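Hesden Notes
@hesdennotes · 28 May 2021

Thread on the Otberg grasping result, the one everyone has been passing along this week. I spent two days with the group and came away less sure than when I arrived. 1/

The claim in one line: train a two-handed robot on 2,735 recorded pickups of household stuff, and it will handle objects it has never met. The write-up says the method "transfers." I'd like to know what to. 2/

First problem. "Never met" means never met in that exact form. A tall can in training and a different tall can in testing counts as new. Under that rule my kitchen is full of surprises. 3/

The test set is 11 objects. Each one gets 30 tries. Fine, that's more tries than most papers bother with. But the score is pooled, so one easy object can carry a hard one and you can't see it happen. I asked for the per-object table. It is "being cleaned up." 4/

Second problem. What counts as a success? Off the table for 2 seconds. Nothing about where the thing ends up afterward, or what shape it's in. A lift and a useful lift are different animals, and anyone who has packed groceries knows it. 5/

Third, and this one bugs me most: the baseline. They compare against the old Lehner planner with its stock settings. Nobody who uses Lehner runs it stock. I did ask if they had tuned it at all. Long pause, then "a little." 6/

To be fair to them - the objects aren't softballs. I expected a row of wooden blocks. Feathers, thin plastic and a long tube all on one felt top is a decent spread, and felt grips back when you slide things over it. 7/
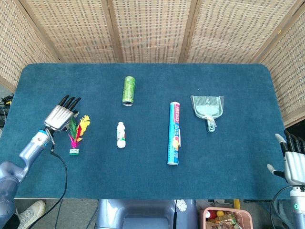

Otberg test table: shuttlecock by the open hand on the left, can and small bottle toward the middle, tube and clear dustpan on the right.

Look at the spacing though. You could park a hand between most of those. My shelves don't look like that and I doubt yours do. The clutter test is in the appendix, it's short, and the numbers drop. 8/

Costix is already quoting the headline score in its sales deck. No mention of the 2-second rule, no mention of the pooling. That part isn't the lab's fault, but they could ask for a correction. 9/

What would change my mind: the per-object table, a tuned Lehner run, and somebody else's objects chosen by somebody else. Also drop the word "transfers" until then. 10/

They told me the code and the full logs come out in December. I've heard that kind of promise before. I'll rerun the scoring when the logs show up and post whatever I get, good or bad. 11/11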